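**Conical tubes lean in a two-tier rack. Wrong hole size?**

*posted by kornstead_bench*

We have a plastic rack with an upper grid plate and a lower base plate, used for conical tubes with green screw caps. The holes in one outer row are slightly larger than the rest. Tubes in that row mostly stand straight, but the one at the end tends to lean, and the caps then touch when I am loading in a hurry.
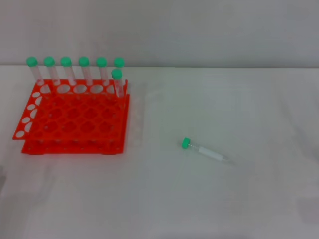 I normally work with 8 tubes at a time and would like to keep them in a single row so that the order is obvious. Is the lean a problem for settled samples, and should I be using the smaller holes instead?

**Clitau**

Measure before changing anything. You need three figures: the outside diameter of the tube just below the cap, the diameter of the upper hole, and the gap between the two plates. A tube is held at two points, so a loose upper hole matters much less if the cone is seated properly in the base plate. If the tip rests on a flat surface, the tube will lean by whatever clearance the upper hole allows.

A slight lean does no harm to liquid samples. For pellets it does matter – sediment settles towards the low side and is easier to disturb when you pipette. Do not force tubes into the smaller holes. They may go in dry and then stick.

If the caps touch, leave every second hole empty and use two rows. Number the caps and the tube walls, as caps get swapped.

**trurkbridge_stores**

Just buy another rack. Ours are all a bit loose and we have had no spills.

**Zieliński**

Agree with most of the first reply. I would add that plastic racks can warp after repeated autoclaving. Put the empty rack on a flat bench and press each corner in turn. If it rocks by more than 3 mm, replace it. Check the side panels as well, because a panel that has spread outwards lets the upper plate shift.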